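4.2 Why a hose won't lie straight

Anyone who has tried to put a flexible hose away knows the feeling. You pull it out to full length, you let go of one end, and the thing swings back to whatever shape it had in the closet. I spent most of January with hoses like this (vacuum hoses, dryer hoses, the short connecting kind that come with a sander) and I still get a little annoyed when one curls up against my wrist. In this section I want to take that curl seriously and ask what it does to the way people store the things.

The hoses came to us through the Stumumcombe project, which asked 37 households to hand over whatever flexible tubing they had lying around, in whatever state it was in. I loved this part! People apologized for the dust. One household in Kvam sent a hose still tied up with a shoelace, and it took me a good while to get the knot out without scratching the ribs. Most of the pieces were some shade of gray or black, and most had a cuff at one end or both. A few of the older ones were from Potwood, which stopped making hoses before I started my degree, and there was a whole bag of Elance ones with the cuffs chewed up.

I use the word "set" for the bend a hose keeps when no one is holding it. Set is easy to see and surprisingly hard to write down. If you lay a hose on a table it gives you a curve right away, but the curve depends on which side is down and on how you let go of it. Drop it from hand height and it may rock a bit and settle into a wider bend. Lower it gently and friction keeps it closer to the shape it had in your fingers. So I settled on a boring rule, which was to let the piece go just above the surface, wait for it to stop moving, and leave it alone after that. No nudging. (I nudged plenty in the first week, and those readings are not in the table.)

The surface matters too. Cloth grabs the ribs and hides a lot of the set, and varnished wood lets the lighter pieces skate. A plain pale tabletop is nice to work with for another reason, in that a gray or dark hose shows up well on it and you can follow the line of the bend by eye. Figure 9 has both views of a curved piece at rest on white.

Figure 9. Curved pieces at rest on a white tabletop. (a) A single dark piece between the two arms.
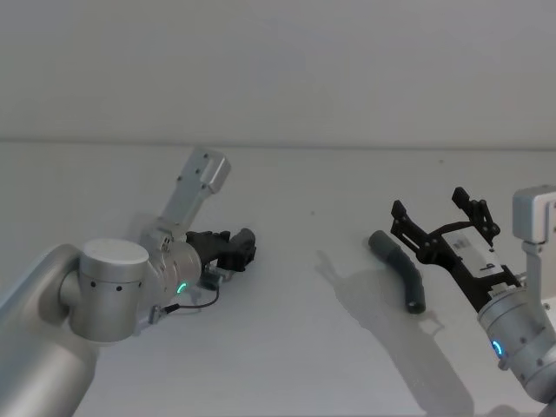 Ylva Moen read a draft of this section and objected that I was treating the curve as a defect. Her point was that a hose with a good strong set is easier to store than a limp one, as long as you coil it the way it already wants to go, and that people who complain about curly hoses are mostly coiling them backward. She also thought my rule about not nudging was silly, given that no one at home puts a hose down and then respects its wishes.

I went back and forth on this. On the coiling, I think she's right, and I ended up changing the storage task because of it. In the first version everyone was told to make a clockwise coil starting from the cuff. In the new version people could start wherever they liked, and most of them picked the hose up, watched it droop for a second, and followed the bend without being told. The coils came out tighter and they sprang open less often when we set them on a shelf. The ones that did spring open were nearly all long hoses, where the set changes direction partway along – a sort of lazy S – and following it at one end means fighting it at the other.

On the nudging I'm more stubborn. I agree it isn't how people live, but if I straighten a piece even a little before I look at it, I'm reading my own hand as much as the hose. My compromise was to read every piece twice, once as it fell and once after a person had tried to smooth it flat with both palms. The short ones hardly changed. The long ones changed a lot, and then crept back toward their old curve while we stood there talking, so the second reading is always taken 20 seconds after the hands come off.

Cuffs deserve a word as well, and I wish I had thought about them sooner. The ribbed part of a hose bends, and a smooth cuff mostly doesn't, so the last bit of the curve straightens out where the ribs stop. If you fit a bend through the whole length, cuff included, you end up calling the hose straighter than it is. I now start the line at the first rib. This sounds fussy, but it moved three of the shorter pieces into a different group, and one of them had been bothering me for weeks as the odd one out.

Figure 9, continued. (b) A gray flexible tube lying in an arc. Note the smooth cuff at one end and the ribbed body next to it; under the rule in this section, the bend would be read along the ribs only. 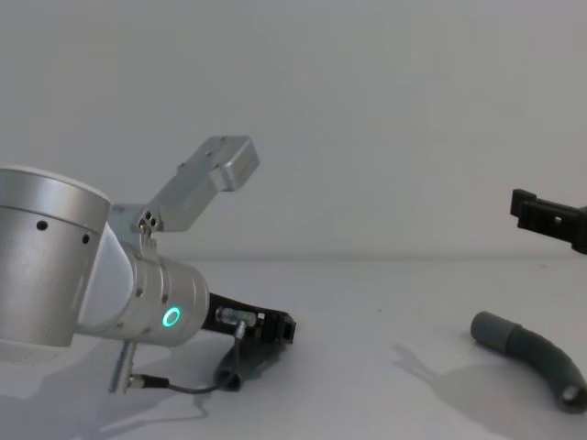

4.3 Coiling, hanging and stuffing it in a drawer

With set out of the way I can get to what people do with their hoses. The households described three habits, and the names are theirs. Coilers wind the hose up and put it on a shelf. Hangers loop it over a hook, often together with a broom. Stuffers use a drawer or a box and push until it closes – I'm one of these, and I have the kinks to show for it.

Hanging gave the gentlest curves overall, except right where the hook sat. There the ribs had been squeezed together on the inside of the bend, and smoothing by hand did very little for them. A wider hook helped in the pieces we tried, though I'd want more hoses and a longer hang before putting a number on it.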